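22 May 2021 – kitchen props, sorting and general despair

Spent the morning on the play-kitchen stuff for the Pomare set. Ramiro wants a final list before he orders anything else, and I want him to stop ordering things, so our interests line up for once.

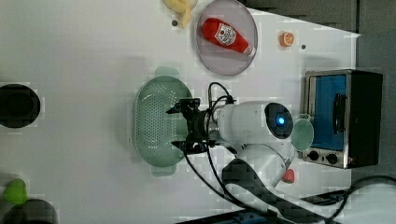 *Props on the white table, first go. Green colander in the middle, ketchup on the glass plate, toaster oven on the right.*

Notes as I went, not in any useful order.

**Colander.** Keeping it. It's the mint green oval one with the holes all over and a flat tab at each end. I had been pushing for the big steel one from the cupboard upstairs and I withdraw the suggestion. You can see through the plastic a bit, it weighs nothing, and the tabs give you somewhere to hold it. Oskari asked if it's meant to be a colander or a fruit basket. The list says colander. If anyone wants to put fruit in it they may do so without telling me.

**Plate.** The glass one with the raised rim. Pretty enough, hard to see on a white table, which I have now complained about in three separate notebooks. The grayish tint helps a little. Ruwan suggests a dark placemat. Santino suggests a dark table. We have neither. There's a pale green round plate or lid too, next to the oven, and I'd like to try them as a pair before we decide the glass one is the dinner plate forever.

**Ketchup.** Red bottle, white cap, lies down nicely across the plate. It doesn't hang over the rim, so it can stay as the "condiment" item. I wrote "condiment" on the list in pen and now feel obliged to find a second one. Mustard? Emiliano says there was a mustard in the Nuddale box. I went through the Nuddale box. There was a sock in the Nuddale box.

**Fruit.** Orange slice and the banana-looking thing. The orange is fine, it has the segments on it and everyone gets it right away. The banana is a very pale yellow and Oskari called it "a bean" when I asked him cold. He may have been hungry. Want a second opinion from somebody who has had lunch.

Scale is the bigger problem with the fruit. The orange slice is tiny next to the ketchup, so any meal we lay out looks like it was cooked by someone with strong views about tomatoes. Options:

- get a bigger orange
- get a smaller ketchup
- stop caring (my vote, currently losing 4 to 1)

**Toaster oven.** Small one, metal and black, two knobs under the door, blue inside. I like the blue. Ramiro doesn't, he says it looks like an aquarium, and he's right, and I still like it. It stays on the right side of the table with the door facing out. Yesterday it was turned to the wall and I lost a quarter of an hour to looking for a handle that was where handles usually are.

To check: does the glass plate go in through the door or not? Measure it with the tape, please, and leave the optimism out of it. If it doesn't fit, we need a tray, and the list goes up by one, and Ramiro gets his order after all.

**Table.** There are a couple of little dark specks on the top, one by the orange and one under the banana. Haven't worked out if they're marker or dirt. Tried nothing yet. Whoever did the wipe-down last time, I'm not accusing anyone, but the cloth is still folded.

**Layout.** What I have now: colander center, plate up at the back with the ketchup, fruit at the back on both sides of the plate, oven right. It works except that the front of the table gets little use as far as props go, and everything edible is huddled along one side like guests who only know each other. Next try:

1. Colander stays put.
2. Plate comes forward and to the left.
3. Both fruits go near the colander, close enough that "put the orange in the colander" isn't a journey.
4. Oven doesn't move. I mean it.

Santino wants tape marks for each item. Agreed, but the low-tack stuff. The last roll we used came off with part of the table's finish, at the old place in Skorkport, and I was the one who wrote the apology.

**Storage.** Everything above fits in one Gravar crate except the oven. I wedged the colander in last and it bowed a bit, so it should go on top, open side up, with the fruit inside it. Crates are 60 cm long, the shelf is around that, and I leave it to the reader to imagine how the afternoon went. It goes in at an angle.

Still open:

- mustard (Emiliano)
- plate and oven door (me)
- banana or bean (anyone fed)
- dark placemat, ask upstairs before buying
- specks
- label for the crate, and please not "misc", we have 2 of those already

Ramiro wants the list in its final form well before August. He'll get the one I have, with the sock crossed out.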